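Startseite > Berichte > Besuche > Ladenbau und Regaltechnik

Besuch bei Laltia: Rollenböden und Dosenvorschub im Getränkeregal

Lesezeit: 5 Minuten

Der Termin bei Laltia im Oktober galt einem eng begrenzten Thema: Einsätzen für Getränkedosen, in denen die Ware durch Schwerkraft nach vorn läuft. Anlass war die anstehende Umrüstung der Kühlregale in den Andley-Filialen. Durch den Musterraum führte Gráinne Ó Gríofa, Fragen zur Fertigung beantwortete Tsehay Ejigu.

Laltia baut zwei Grundformen. Die erste ist ein flacher Boden mit Trenndrähten, auf dem die Dosen stehen. Die zweite ist eine geneigte Rinne, in der sie liegen. Beide werden in denselben Regalkorpus eingehängt und unterscheiden sich vor allem in Bauhöhe, Reibung und Lesbarkeit der Etiketten.

Der Boden für stehende Ware war auf einem Tisch aufgebaut. Die Trenndrähte sind dünn gehalten, damit möglichst wenig Breite verloren geht. Für den Vorschub zählt hier die Paarung aus Dosenboden und Auflage; laut Ejigu liegt die Mindestneigung im eingebauten Zustand bei 8 Grad. Bei geringerer Neigung bleibt die hintere Dose stehen, sobald die vordere entnommen ist. Bei der Sortierung gilt das übliche Prinzip: eine Sorte je Bahn.

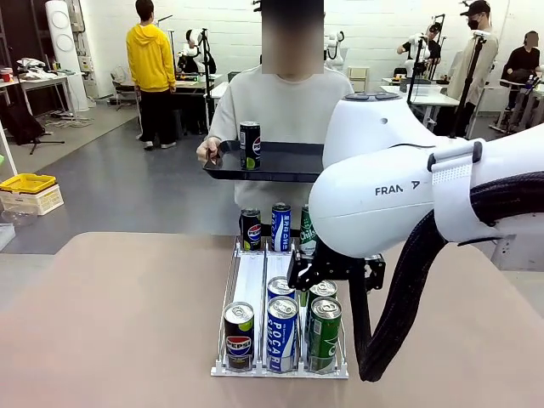 Flacher Einsatz mit drei Bahnen: Pepsi links, Pocari Sweat in der Mitte, Chilsung Cider rechts.

Der Vorteil der stehenden Anordnung ist die Front. Das Etikett bleibt von vorn lesbar, sofern die Dose beim Einräumen richtig gedreht wurde. Nachteilig ist die Standsicherheit. Schlanke Formate kippen bei steilerer Neigung gegen den Vordermann, und der Draht führt nur seitlich. Nuala Corrigan, bei uns für die Bestückung zuständig, fragte nach höheren Drähten. Diese sind lieferbar, erschweren aber den Griff zwischen die Bahnen.

Die zweite Bauform arbeitet mit gebogenen Metallschienen und weiß ausgekleideten Kanälen. Die Dosen liegen in Laufrichtung hintereinander, mit dem Deckel nach unten. Die Schienen führen die Ware, die Auskleidung trägt sie. Nach Angabe des Herstellers ist die Auskleidung als Verschleißteil ausgelegt und wird ohne Demontage der Schienen gewechselt.

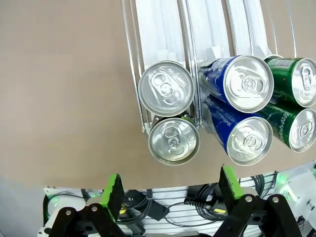
Geneigte Ausführung mit gebogenen Schienen, je Kanal zwei Dosen.

Von vorn ist in dieser Lage vor allem der Deckel sichtbar. Wer die Sorte erkennen will, muss auf den Dosenkörper sehen, und der liegt je nach Blickwinkel verdeckt. Für den Verkauf an Laufkundschaft ist deshalb eine Preisschiene mit Sortenbild einzuplanen. Im Lager oder hinter der Theke spielt das keine Rolle.

Maße und Daten aus dem Gespräch:

Einbautiefe stehende Ausführung: 243 mm
Einbautiefe geneigte Ausführung: 253 mm
Lieferzeit ab Freigabe der Zeichnung: 5 Wochen
Auskleidung: weiß, andere Farben auf Anfrage

Offen blieb die Reinigung. Ausgelaufene Limonade setzt sich am Übergang zwischen Auskleidung und Schiene fest, ein Ablauf ist nicht vorgesehen. Ó Gríofa verwies auf eine überarbeitete Fassung, zu der noch keine Zeichnung vorliegt. Ebenfalls zu klären ist die Befestigung im Altbestand von Posside, dessen Lochraster abweicht. Dayana Trujillo prüft, ob ein Adapterblech genügt.

Für die Probefiliale sind beide Ausführungen bestellt. Die stehende kommt in das Kühlregal am Eingang, die geneigte in den Thekenbereich.

Weitere Berichte
Benjelloun: Türdichtungen für Kühlmöbel
Preisschienen im Vergleich
Posside: Lochraster und Konsolen im Altbestand
Beleuchtung im Kühlregal, Teil 2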